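Recording Pick Examples from the Wrist Camera in Horis

Part 3 of the Pliltach setup notes
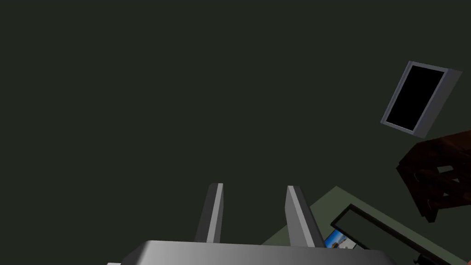 A learning system copies what it is shown, so most of the work in this part goes into choosing where each recording starts. The Pliltach task asks the arm to pick up one small flat item, and every example is stored as a wrist view plus the finger positions. Start each one with the gripper open and holding nothing. Both fingers should be in view with a clear gap between them, and the target should be visible at least in part. The picture card just right of the right finger is enough to begin with, even though the finger and palm hide some of it. Large areas of plain dark green are fine too.

Before you record

Load the room file and reset the arm. Set the recording rate to 31 steps per second. Turn on random start poses and leave the tilt limit at 38 degrees. Level views alone gave us a policy that got lost whenever the wrist rolled.

Recording

1. Press Start and wait for the step counter to move.
2. Drive the arm toward the target in one smooth motion. Small corrections are fine.
3. Close the fingers only when the target is between them.
4. Lift, hold for 6 steps, and press Stop.
5. Mark the example as good or failed. Keep the failed ones in their own folder.

How many you need

We trained the first Arnovach model on roughly 2,000 good examples. If you have fewer, add starting poses before you add new rooms.

Export with the Sveinbjörnsson converter, using the default settings. It skips any example that has no mark, so check the log for skipped files before training.

Last updated 17 June 2024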